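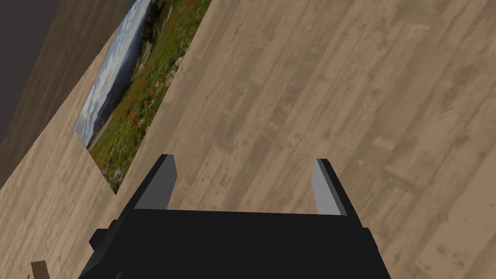 Shore notes, week 3: tides, and getting to the right place at the right time

Hello again. These are the notes to go with Monday's session, tidied up a bit from what I scribbled on the board. If you were there, use them as a reminder. If you missed it, read them with the Tidero booklet open next to you and a pencil in your hand, as tides don't really go in until you've drawn a few.

Why we bother

Last week was all charts and symbols, and the chart shows you the least water you can normally expect. Most of the time there's more than that, sometimes a great deal more, and how much more depends on the hour and the day. So when somebody asks me "is it deep enough to go in there?" my answer is always another question, which I know is annoying. When are you going?

Words you need

Chart datum is the level that the depths on the chart are measured from. It's set very low, so the sea hardly ever drops below it (it can, though - a long spell of high pressure or a strong wind blowing the water offshore will do it).

Charted depth is how much water there is below chart datum. Drying height is the opposite, the bit of ground that sticks up above chart datum and is underlined on the chart. I went on about the underlining on Monday and I'm going on about it again now. A 2 without a line and a 2 with a line are four metres apart!

Height of tide is how much water is sitting on top of chart datum at that moment. This is the number you get from the tables, or work out from them.

Range is the difference between one high water and the low water next to it. Big range means springs, small range means neaps. Springs come just after new and full moon, neaps just after the half moons. They've got nothing to do with the time of year, so please cross that out if you wrote it down.

The sum

Depth of water = charted depth + height of tide

And over something that dries:

Depth of water = height of tide - drying height

That's all the arithmetic there is. Where people come unstuck is in mixing the two up, or in forgetting that the tables may be in UT and their watch is on summer time. Add the hour in summer if your table hasn't already done it. The Tidero booklet hasn't, and it says so in small print at the foot of each page.

Worked through: the bar at Varnano

We'll use the training chart. The bar at Varnano dries 0.8 m. Our boat, Rukatel, draws 1.5 m, and I like to have 1.0 m under the keel going over sand in quiet weather. So I need:

1.5 + 1.0 + 0.8 = 3.3 m height of tide

Low water is at 0912, 1.1 m. High water is at 1524, 4.7 m. That makes the range 3.6 m. We want to know when the rising tide gets to 3.3 m.

You can do it properly with the curve (see below), or you can use the rule of twelfths to get a feel for it. I always do the twelfths first in my head, then the curve, and if the two are miles apart I know I've made a mess of one of them.

The rule of twelfths

The tide doesn't come up at a steady rate. It starts slowly, runs hard in the middle and eases off again at the top. Split the rise into twelve bits and share them out like this:

First hour: 1 twelfth
Second hour: 2 twelfths
Third hour: 3 twelfths
Fourth hour: 3 twelfths
Fifth hour: 2 twelfths
Sixth hour: 1 twelfth

One twelfth of 3.6 m is 0.3 m, which is a nice friendly number (I picked it on purpose). Starting from 1.1 m at low water we get 1.4, 2.0, 2.9, 3.8, 4.4 and 4.7. We need 3.3, so that's part way through the fourth hour. Call it half past twelve or a little after, and let's go and have lunch first.

Please don't trust the twelfths near places with odd tides. If the curve in your almanac looks lopsided, or has a long flat stand at the top, the rule will give you a wrong answer and you'll feel very confident about it.

Using the curve

1. Mark high water along the top of the grid and low water along the bottom, and join them with a straight line.
2. Write the time of high water in its box, then fill in the hours before it.
3. Go down from the height you want to your sloping line, then straight across to the curve.
4. Drop down to the time scale and read it off.

Use the solid line for springs and the dashed one for neaps. If you're in between, go in between.

Streams

Height is the tide going up and down, and stream is the tide going sideways. They're cousins, but slack water very often isn't at high water, so look it up.

On the chart you'll find the tidal diamonds, each with a table giving direction and rate for every hour before and after high water at the standard port. Our diamond off Ortuño gives 121 degrees at 3 hours before and 188 degrees at 2 hours after. Directions are true, and they are where the water is going TO. Wind is named for where it comes from. I didn't make the rules.

Each table has two rates, the bigger for springs and the smaller for neaps. With the wind against the stream you'll get short, steep, horrible little waves, so have a look at the forecast before you settle on a time. An hour's wait can turn a wet slog into a lovely sail!

Homework

Use the Varnano figures above each time.

1. What is the depth over the bar at high water?
2. Another boat draws 1.9 m and her skipper also wants 1.0 m clear. What height of tide does she need, and roughly when does she get it? Twelfths will do.
3. A patch inside the harbour has a charted depth of 0.6 m. Could Rukatel lie afloat there at low water?
4. You're on passage past Ortuño, 2 hours after high water. Draw an arrow showing which way the stream is pushing you.

Bring your plotter, a soft pencil and a rubber next time. We're doing course to steer, and you'll want the training chart as well, so don't leave it in the car.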